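Simulated arm back in service at Hirkham after gripper model is rebuilt

The robotics group at Valtness has returned its simulated sorting cell at Hirkham to normal use this week, following a repair which kept the cell closed to students since the previous Tuesday. The cell exists only in software, but it is maintained in the same manner as a physical one, with a logbook, a fault list and one person who is responsible for it.

The person is Nusrat Shaikh, who took over the cell in October. She said that the fault was first noticed by a student, Ehsan Pirzada, when he compared his night results with those from the month before. The arm still reached its objects, and the fingers still closed, but a large share of the lifts ended with the object slipping out sideways.

"At first we believed it was the control program, and we lost one full day there," said Ms Shaikh. "The program was the same as before. The difference was in the gripper model, where one fingertip had received a wrong friction value during an update."

The update was a small one. It was intended to make the drawing of the fingers faster, and nobody in the group had expected that it would touch the contact settings. When the model file was opened, the left fingertip was found to have the value that belongs to the table. The right one was correct. In such a condition the object is held well on one side only, and it turns between the fingers as soon as the arm begins to rise.

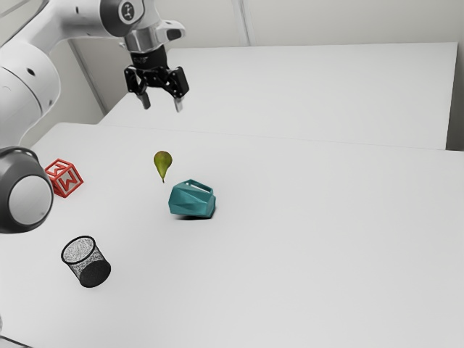 Ms Shaikh decided to rebuild the gripper model from the last good copy and not to correct the single value, as there could be other errors in the same file. The work was done together with Birger Dalen, who wrote the first version of the cell. They restored the finger linkages, checked the limits of every joint and then set the zero position of the arm again. After this the tool point was found to be slightly too low, and this also was corrected.

The test objects stayed the same as in earlier checks. A pear, a faceted teal vessel with a handle, a letter block and a mesh cup make up the group's usual set, which is named Kazmi in the logbook. Mr Dalen said that the set is useful because the shapes give different kinds of trouble. The pear has a wide end and a thin one, so the grip point matters very much, while the vessel has flat planes and can be taken well from one angle and badly from the next.

For the acceptance check, each object must be picked and put down 20 times without a slip, and after this a longer run is made with the object turned to a new position before every attempt. The longer run has 100 attempts. The group requires that the fingers stay open and clear of the table until the approach is complete, and that the arm does not touch any object other than the one it was sent for.

The first long run did not pass. The pear was dropped 27 times, and the reason was a simple one - its weight had been entered in the wrong unit when the objects were loaded again. Mr Pirzada found the mistake in the object list before lunch, and the run was repeated in the afternoon with a good result. 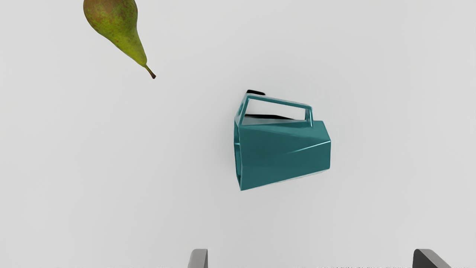 Close views of the fingers are now saved at the start of each attempt, which was not done before. Ms Shaikh said that the stored numbers alone would have shown the fault too late, but when the views are looked at in order, it can be seen quickly if an object has begun to turn. The views take up space on the server, and for this reason they will be deleted after one term.

The cell will also get a new rule for updates. Any change to the arm, the gripper or the table must first be tried on a separate copy, called Mandska, and the short check must be passed there before the change goes to the students. Loukia Karagiannis, who teaches the second-year course, had asked for such a rule already last spring. Her class lost two practical sessions because of the closure, and both will be held again in the evening.

"The students were patient, and some of them learned more from the fault than from the exercise," said Ms Karagiannis. "But I would like to have the exercise also."

Results made between the update and the closure have been marked in the archive and should not be used in reports. They cover 1735 attempts. Students who need to repeat their runs can reserve time on the cell through Samina Swati at the Hirkham office, and those with a deadline this month will be given the first places.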